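Osico Estate Binder Kit: Review

Reviewed by Ulla Juntunen

The Osico kit is a paper-and-software package for organizing the documents that go with a will: account lists, deeds, beneficiary forms, powers of attorney, health care directives and instructions to the executor. It does not draft a will. The box says so, and the setup screen says so again. Buyers who need a drafting tool should look at something like Mikiseo or see an attorney.

I used the kit to set up files for two households. One was a married couple with a house and a brokerage account. The other was my aunt's, which includes a rental duplex, an old life insurance policy and a revocable trust signed in another state.

What is in the box

A four-ring binder with a locking clasp, 20 printed divider tabs, a pad of inventory forms, two fire-resistant document sleeves and a card with the license code for the desktop program. The binder is heavy. It closes flat when full, and the rings lined up after two months of regular opening.

The tabs are in a sensible order for an executor. Death certificates and the location of the original will come first, then funeral wishes, then assets, then debts. Most binders I have tried put personal history at the front, where it slows down a person who is looking for an insurance number.

The inventory forms

These are the best part of the kit. Each asset gets its own sheet, with a line for how title is held: sole name, joint with survivorship, tenants in common, trust, or payable on death. That line decides whether the asset goes through probate, and many home forms leave it out. The sheet also asks for the date the beneficiary designation was last confirmed and who confirmed it.

Filling in the title line turned up a problem in my aunt's file. The trust document listed the duplex, but the deed had never been re-recorded in the name of the trustee. Her attorney, Akua Gbeho, prepared a new deed in April. 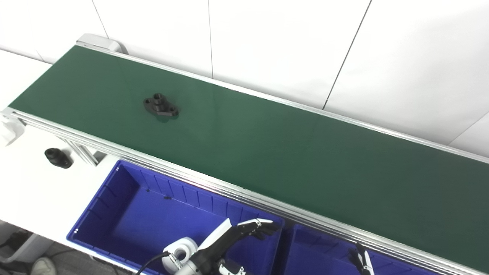
The form for digital accounts is weaker. It has space for a user name and a password but no line for the second sign-in step, and no line for a legacy contact. I also would not write passwords in a binder that other family members may handle. I left that column blank and noted where the password manager's recovery sheet is stored.

The software

The desktop program mirrors the paper forms. Data entry is quick, and the printout fits the binder holes. It keeps everything on the local machine unless cloud backup is turned on. Backup is off by default, which I prefer.

Three faults. The date field accepts future dates without a warning. The net worth report counts a jointly held asset at full value for each spouse, so the couple's total came out too high until I entered the house under one name only. And there is no way to export to a spreadsheet, only to PDF. Support confirmed the second fault by email and gave no date for a fix.

State forms

The program includes health care directive forms by state. I compared the one for my state with the current official form and found the wording the same, but the witness instructions were shorter and did not mention that a treating physician may not serve as a witness. Use the state's own form and file it behind the tab.

Compared with the Leitner binder

The Leitner is cheaper and has better sleeves. Its asset forms are a single table with room for bank and account number, and nothing on title. For a renter with one bank account and a car, that is enough. For anyone with real estate or a trust, the Osico forms are worth the difference.

Time needed

Allow roughly 4 hours for a simple household, more if statements have to be requested. The aunt's file took several evenings, mostly spent waiting on the insurer.

Verdict

Recommended for the paper forms. The software is usable for printing and should not be relied on for totals. Refill pads are sold separately and fit the Balter binder as well.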